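3.2 Collecting the demonstrations

All demonstrations were recorded on the Riis platform, a two-armed machine with multi-fingered hands, over a period that began in May. We used two ways of showing the robot a task. In the first, a demonstrator stood beside the robot, took hold of the forearm and moved it through the task by hand while the joints were kept compliant. In the second, the demonstrator sat at the Ridar remote station and drove the arm with a tracked glove, watching the wrist camera feed on a monitor. The same six tasks were used for both methods, and the order of methods was swapped between demonstrators so that practice on one would not always favour the other.

Hand guiding needs little equipment but it has a cost. The demonstrator's own arms and sleeves enter the wrist view, and a policy trained on those images can learn to expect them. Remote control keeps the demonstrator out of the way, at the price of losing the feel of contact. Several demonstrators told us they could not judge how hard the fingers were pressing and tended to stop short of the object. We did not add force feedback to the glove, as we wanted the results to apply to labs with ordinary equipment.

Tasks were chosen so that most of them required the hand to approach an object from underneath or from the side, where the wrist camera gives the most useful view. Four involved a single object on a fixed support. The remaining two were shared tasks, in which a person held one end of a flat object and the robot was shown how to bring its hand up to the other. Shared tasks are harder to teach, because the person's grip shifts slightly from one attempt to the next and the robot has to follow it.
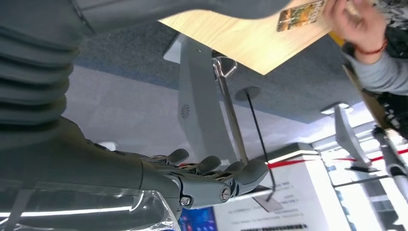 Figure 4. Wrist camera view at the Stonden site. A person holds the corner of a flat wooden board near the robot's hand.

We recorded at two sites. The first was our own laboratory, with plain walls and fixed lighting. The second was the public hall at Stonden, where the background was much busier and the light changed with the time of day. We made no effort to clean up the second site. A method that only works against a bare wall is of limited use, and the difference between the two sets gave us an easy check on how much the policy depended on its surroundings.

After removing attempts in which the recording dropped out or the demonstrator asked to start again, 3479 demonstrations remained. Each was trimmed to start when the arm first moved and to end when the demonstrator gave the stop signal. Failed attempts were kept and labelled as such — we use them in Section 5 to train the stopping rule. Joint positions, finger positions and wrist images were stored together and aligned using the Zesora logging tool, which was also used to replay a sample of the recordings on the robot.

Replay turned up one problem worth reporting. In the hand-guided set, the demonstrator's weight on the forearm had pulled the recorded path slightly low, so that the replayed hand reached its target from too far below. The offset was steady for each demonstrator but differed between them. We corrected it with a single vertical adjustment per demonstrator, estimated from five replays. No such correction was applied to the remote set.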